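Worum: registo de avarias domésticas em texto livre

Ficha do conjunto de dados, versão 3

Resumo

O Worum reúne descrições curtas de avarias e pequenos arranjos em casa, escritas em português por quem as comunicou. Cada registo tem um texto, uma divisão da casa, uma categoria e, quando existe, a nota de fecho do técnico. Foi preparado para testar a classificação automática de pedidos de assistência e pode servir também para estudos de vocabulário.

Origem

Os textos vêm do formulário de pedidos da Pekilon, empresa de manutenção de edifícios. A recolha terminou em abril de 2019. Só entraram pedidos de clientes que assinalaram a autorização de reutilização. Os pedidos feitos por telefone ficaram de fora, porque a transcrição era feita pelo balcão e o texto já não era do cliente.

Conteúdo

Os ficheiros estão em CSV, codificados em UTF-8, com ponto e vírgula como separador. Campos:

id: identificador interno, sem relação com o número de cliente
texto: descrição tal como foi escrita, erros incluídos
divisao: cozinha, casa de banho, quarto, sala, exterior ou outra
categoria: uma de 14 categorias, listadas em categorias.txt
fecho: nota do técnico, pode estar vazia

A categoria "bancadas e tampos" é a que mais dúvidas levanta. Inclui riscos, manchas, juntas abertas e madeira inchada junto ao lava-loiça. Um tampo de madeira clara com uma mancha de vinho fica aqui; uma torneira que pinga sobre o tampo fica em "canalização", mesmo que o cliente só fale da madeira.

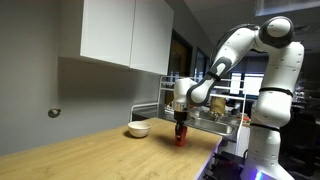
Anotação

Cada texto foi lido por duas pessoas, sem acesso à nota de fecho. Nos casos de desacordo, uma terceira leitura decidiu. As regras completas estão em regras_anotacao.txt. Na versão anterior, "eletricidade" e "iluminação" eram uma só categoria; quem comparar resultados deve voltar a juntá-las.

Limpeza

Removemos nomes, moradas, telefones e matrículas com a ferramenta Vi, seguida de revisão manual. Textos com menos de 10 caracteres foram eliminados. A ortografia não foi corrigida e convivem formas anteriores e posteriores ao acordo.

Limitações

Predominam apartamentos e as moradias estão mal representadas. A categoria "exterior" tem pouco mais de 100 registos e não chega para treinar um modelo sozinha. As notas de fecho usam abreviaturas da empresa, nem todas explicadas no glossário.

Licença e contacto

Uso livre para investigação e ensino, com menção da fonte. Para uso comercial é preciso autorização escrita da Pekilon. Erros e pedidos de remoção devem ser abertos no repositório Nollden, com o id do registo no título.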